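About Plaltel

Plaltel helps small food service and packaging businesses plan and budget for automation equipment. We don't build robots and we don't take commissions from the companies that do. Clients pay us a flat fee, and at the end they have a written plan they can take to a bank, a landlord or any vendor they like.

Rosaura Arango started the company after nine years of buying equipment for a catering supplier. Octavio Gallardo joined the following spring to handle site visits. There are 14 of us now, in one office on the second floor of the Kwon building.

Most projects start with a single task a client wants to stop doing by hand, such as stacking cups, loading trays or closing lids. We look at how the task is done today and what has to be handled, then work out what kind of gripper and arm it calls for.

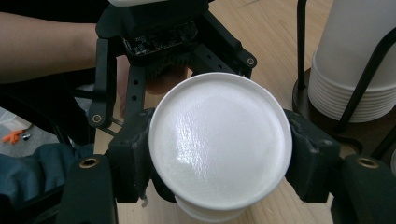 Then we price it. A plan from us covers the purchase, installation, spare fingers and pads, training, floor space and power, and the service contract for the first 24 months. Hae-won Ma keeps our price file, which holds 359 quotes from past projects. Clients can read any line in it that relates to their own plan, with the other buyer's name removed.

A first review costs $900 and is credited toward a full plan if you go ahead. Some reviews end with us advising a client to wait a year or buy used. We put that in writing too.

Site visits are booked through Reda Belhaj. The office is open to walk-ins on Tuesday afternoons.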